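Splitting Two-Handed Demonstrations into Usable Segments
Ademir Barros, project report, Bristmont robotics software course

Background

The lab already had recordings of tabletop tasks made with a pair of hand-held grippers. Each recording has a head view, a view from each gripper, and the gripper opening width. What it did not have was a way to cut a long recording into short labeled pieces that the policy training code could read. My project was to write that tool. I called it Fehr.

The first version looked only at opening width. When the width dropped and stayed down, Fehr started a "hold" segment for that hand. That works until an object is nearly as wide as the open jaws, and then the signal barely changes.

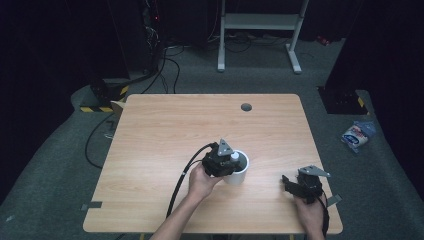

Figure 1. Head view of the table, with the left gripper at the white cup and the right gripper holding nothing.

Time alignment

The streams do not share a clock. I resampled everything to the head view timestamps and dropped any sample with no neighbor close enough in time. Fehr then writes one row per timestep for each hand, so the left hand can be in a hold while the right is idle. My first file format had a single state for both hands, and it had to be thrown out in December. 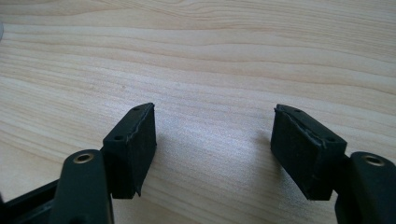 Why not resample to the fastest stream instead?
The training code reads one row per head image, so the extra rows would be discarded later anyway.

Segment rules

The second version adds a small classifier on the gripper view. It takes one image and returns open, closing or holding. I trained it on 680 hand-labeled images and kept 333 more for testing. Its output is combined with the width signal - if the two disagree for more than a few rows, the segment is marked "unsure" and goes to a review list.
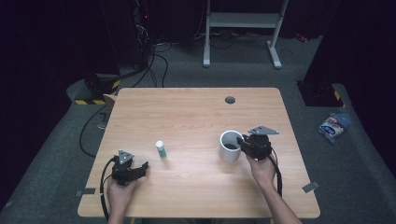

The review list is a plain text file with the recording name, the hand, and the start and end rows. I first wrote a viewer for it with sliders, but a text file and two keys for accept and reject turned out to be quicker to use.

Problems

Most errors came at segment edges. The classifier tends to call "closing" early when the hand slows down near an object. Smoothing over a longer window fixed this but hid short regrasps, so I left the window short and accepted more review work. 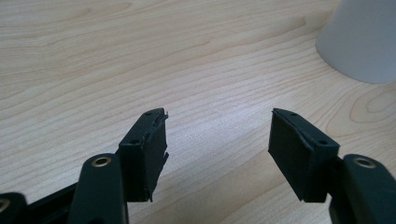

I also tried loading all streams for a recording at once, which used up the memory on the older Prustell workstation. Fehr now reads in blocks of 880 rows with a small overlap, and a segment that crosses a block edge is joined afterward. The joining code is the part I trust least. It has tests for one crossing but none for a hold that spans several blocks.

Remaining work

The export to the Zasthorpe planner format is only half done. Segment times are written correctly, but the "unsure" mark is lost, so those segments have to be filtered out before export.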